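Soliman Bench Group – minutes of the June meeting

Held in the long room at Trurham, starting at 2 in the afternoon. Kylie Tamihana in the chair, and also taking these notes, so please forgive anything that leans toward my own side of the discussion. Everyone on the bench rota was present, and the two people from the Clondon office joined by phone once we had found the right cable for the speaker.

1. Welcome and last meeting's minutes

Kylie thanked everyone for coming in on a warm afternoon, and for the plum cake, which was gone before we reached item 3. The minutes of the last meeting were agreed with one change. Under "controllers" we had written that the older box was to be retired, and what we meant was that it should stay on the shelf as a spare until the new one has been through a full month of work.

2. Matters arising

The emergency stop on the left bench has been moved to the near side of the table, as asked. Everyone who has used it since prefers it there. The bench log is now a shared sheet and no longer the green notebook, although several people said they miss the green notebook, and Kylie has promised to keep it in the drawer for sketches.

The Clondon office asked whether the spare wrist camera could be loaned to them. It was agreed that it can, once our own comparison is finished and not before.

3. Gripper comparison on cloth

This took up most of the afternoon, and rightly so. The plan set at the last meeting was to run the Hevance parallel gripper, with its padded fingertips, against our own open-frame fingers on the same folding and picking tasks. Each set was to have 500 tries. The Hevance set has had all of its 500, and the open-frame set has reached 400, so the numbers are not yet level and we agreed not to quote any rates outside the room until they are.

That said, there was plenty to talk over. The bench team felt the padded tips are kinder to thin cotton and leave fewer pinch marks, but they tend to push the top layer along before they close on it. The open-frame fingers get into a fold more readily, and people liked being able to see a bit of fabric through the cutout when checking the wrist view. Against that, they sometimes take up two layers when one was wanted, and the log does not always say which happened. From now on, please write "one" or "two" in the layers column every time, even when it seems obvious.

There was a long and friendly disagreement over whether printed cloth makes a fair test. One view was that bold cartoon prints give the camera something easy to hold on to and flatter the results. The other view – mine, I should admit – was that real laundry has faces and lettering all over it, and we may as well get used to it. We settled on keeping the prints and adding a plain set of the same weight, so that both can be reported side by side.

4. Cameras and controller

The wrist camera was generally liked. Its weak point is that once the fingers have closed on a big piece of cloth, the cloth fills so much of the view that it is hard to judge what is lying behind. The overhead camera helps with this but lags a little, and the delay bothers some operators more than others. We agreed to keep recording both and to compare them properly when the cloth runs are done.

On the controller, the new one was felt to be smoother at slow speeds. The grip force setting resets itself after a restart, and it caught out more than one of us this month. A note has been taped to the screen for now, and Kylie will write to the supplier and ask for a proper fix.
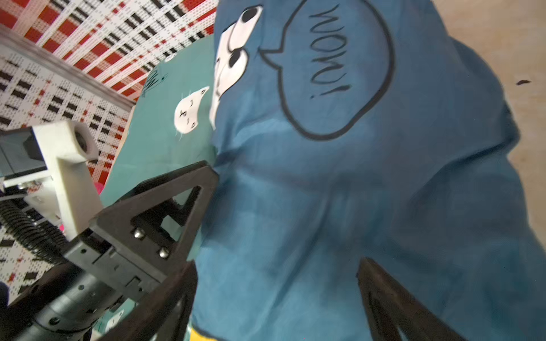 5. Actions

Bench team: finish the remaining open-frame runs before starting anything new, and fill in the layers column throughout.

Kylie: write to the supplier about the force setting, buy the plain cloth, and send the combined sheet to Clondon.

Clondon office: read over the draft scoring rules and send back comments, however small.

6. Any other business

A request was made for a second stool at the right-hand bench, and was warmly supported by everyone who has had to stand there. Kylie will look in the storeroom. The meeting closed at 4, and the next one will be in the same room, with the time to be sent around by email.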